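Pre-purchase inspection: folding and packing station with hand-held grippers
Site: Wanau, bench area
Completed by: Oksana Tymoshchuk
Purpose: decide what goes into the October reserve list and what can wait for the new budget

1. Work surface
Result: pass
The wooden table stays. It has a cable hole at the back, which both quotes would otherwise charge us for. Do not order the Vorneck bench.

2. Items handled
Result: pass, with comment
One white plastic basket and folded printed cloth. Keep to this pair for the supplier trial. Finger pads should be priced on soft goods first, as that is most of the work planned for the first year.

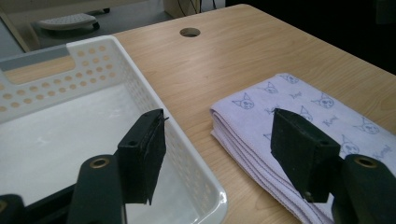

Tamara Tkachenko asked that spare finger pads be put on the same order as the grippers and not left for later. Dornodus charges delivery per order, and she would sooner pay it once. She also wants the pads listed as consumables, so that they don't come out of the equipment line.

Agreed. Changed on the draft order: 16 spare pads, consumables line, 209 for the lot including delivery.

3. Grippers
Result: pass
Two hand-held units needed per station, left and right. Check that each quote states a pair. The first Skoryk quote gave a price for one unit and it was read as two. The corrected quote is 3159 per pair. Pivots and screws to be looked at on delivery, before signing.

4. Cables
Result: action needed
Cables must be kept clear of the operator's feet and off the corners of the table. Budget for floor covers and clips. Neither supplier includes them.

5. Floor and frame
Result: action needed
Rails on the floor are a trip risk for anyone coming in from the side. Ask for a price on edge marking for their full length. Measure the walkway again before a second station is agreed, as the plan we were sent does not show the rails at all.
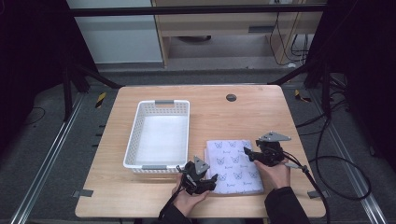

Edge marking can go on the same request as the cable covers. If the price is held until the end of the quarter, order both then.

6. Operator position
Result: pass
Reach to the far end of the basket to be tried by the shortest and tallest operator. No platform to be bought until that is done.

7. Service and training
Result: not yet checked
Skoryk offers 5 hours of training with the first pair. Dornodus has not replied. Leave this line open and do not sign off the total without it.

Overall: one station may go ahead once items 4 and 5 are closed. Second station deferred.

Last updated: 4 Nov 2025

Filed under: Equipment planning, Checklists, Bench automation

Related items
Comparing supplier quotes: what to ask for in writing
Consumables or equipment? Notes on budget lines
Delivery inspection sheet for hand tools
Walkway widths and floor marking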